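We use cookies to remember your login. Accept | Settings

Posted in: Grippers & Tools > Rules and Good Practice

How often must finger pads be checked?

Skedard
In our lab we use a hand-held gripper for recording tasks, for example putting trash into a bin. The pads are black foam. My supervisor wants a written rule for when we change them, but I did not find one. Is there any standard, or does each lab decide?

Narnico
Every lab decides. We change after 500 grasps.

Paline
I don't know of a standard that gives a number for foam pads, so we wrote our own page in January. Look at both pads before each session, and change them always as a pair. If only one is new, the grip is not equal on two sides.

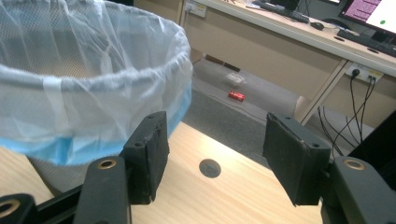
A little fraying on the edge we still accept, but we write it in the log. When the flat contact face is damaged, we stop and change. Please check also the small screws on the fingers every 7 days. And keep loose things off the floor near the table, because the person holding the gripper looks at the task and can trip.

Filed under: foam pads, maintenance log, lab rules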